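Notebook, November – speed limits on the Ritow cell, drawer task

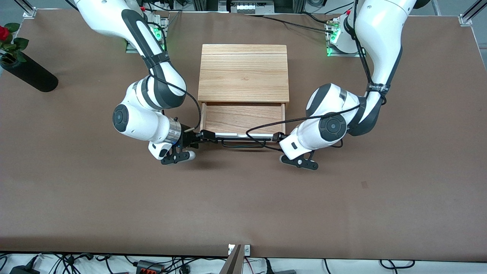
Does a low speed cap make two arms on one handle safe to stand beside?
Only partly. A cap limits how hard an arm hits you, and does little for a finger caught between two grippers.

The Niromen checklist gives us 300 mm/s with the gate shut and 170 with it open. I can't find where 170 came from. Raíssa Batista thinks it was copied over from the Fositz cell, which has one arm.

Until someone shows me a force measurement I'm keeping hands out whenever the drives are live – open gate or no. Item 6 needs rewriting. Asked Raíssa for the old test sheets.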